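**Session 5 - When the arm does the right thing to the wrong lever**

Read before the lab. Bring your marked-up copy of the Bansal log; we'll go straight into it.

I love this case. It's small, nobody got hurt, nothing caught fire, and you can still pull half the course out of it!

**What happened**

The Vodar cell at Hanmont had been running panel tests in simulation since September. The task is simple to say: an instruction comes in ("set FILL"), the arm moves to the panel, flips that one lever, backs off, and reports. Hubert Frei, who wrote the task code, had 61 clean runs before the first bad one. Then on a FILL command the controller reported success, and the simulated tank stayed exactly where it was. The fan came on instead.

The next 21 runs went fine. Then it happened again, with COOL commanded and FILL moved. Both times the arm hit a neighboring lever, both times it was the neighbor on the same side, and both times the log said "done". 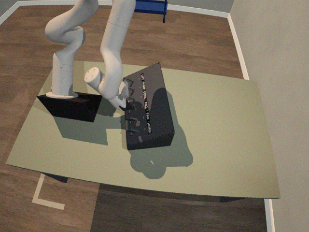
Start with the geometry, because the fault lives there. Every lever target in the task code was stored as an offset from a single reference point on the panel, and the panel's rotation on the table was read once, at the start of a batch. A small angle error does almost nothing close to the reference point. Move farther down the row and it grows with every lever you pass. Now look at how the levers sit: six of them in one line from LIFT down to HORN, on a box set at an angle to begin with, and the fingertips are in at the middle of that row. There isn't much room for a gripper between one lever and the next. An error that would be harmless on a big single switch is enough to put you on the neighbor.

Cyrill Hämmerli found the second half of the problem, and it's the half I want you to remember. The success check asked one question: did *a* lever change state while the gripper was in contact? It did! The check never asked *which* lever. So we have two faults stacked up:

- a pose error that sometimes put the gripper on the wrong lever
- a check that couldn't tell the wrong lever from the right one

Fix only the first and you'll have fewer bad runs, still reported as good. Fix only the second and the arm still misses, but at least it tells you so. If I had to ship just one of those on a real machine, I'd take the second without blinking.

**Why seeing it was hard**

The first guess in the team was lighting. It was a decent guess - the panel is dark, the levers are dark, the fingertips are dark, and the arm throws shadow over the very part you care about. Frei spent two days on brightness settings. The misses carried on.

What he should have done first (he says so himself in his notes) is replay the bad runs with the commanded target drawn on the panel. When Cyrill did it, the offset was plain on the first replay. Draw your targets! It costs you one line in the viewer.

**What they changed**

1. Panel pose is read again before every reach, and the run stops if it differs from the last reading by more than the set limit.
2. The check now compares all six lever states before and after. Exactly one may change, and it must be the commanded one.
3. Any other change counts as a fault, halts the arm, and needs a person to clear it. No automatic retry.

People argue with number 3 every year. Think about what a retry does after a wrong lever has moved: the arm goes back in with the panel in a state it didn't plan for. On the Besham rig we'll use in the lab, that could mean running a pump with cooling off.

**For the lab**

Work in pairs. You'll get the old version of the task code, with both faults in it.

- Rotate the panel in small steps and record the first angle at which each lever is missed. Plot it against distance from the reference point before you try to explain it.
- Write the new check yourselves, then try to fool it. What if the gripper brushes a lever on and then off again on its way out? Does comparing before and after catch that?
- Write the fault message an operator would see. Keep it to 2 lines, in plain words, with the name of the lever that moved and the name of the one that should have.

Hand in the plot, the check, and the message together. If your check can be fooled and you know how, put that in too - I give full credit for a hole you found and described well.

Next session picks up from the retry argument, so come with an opinion.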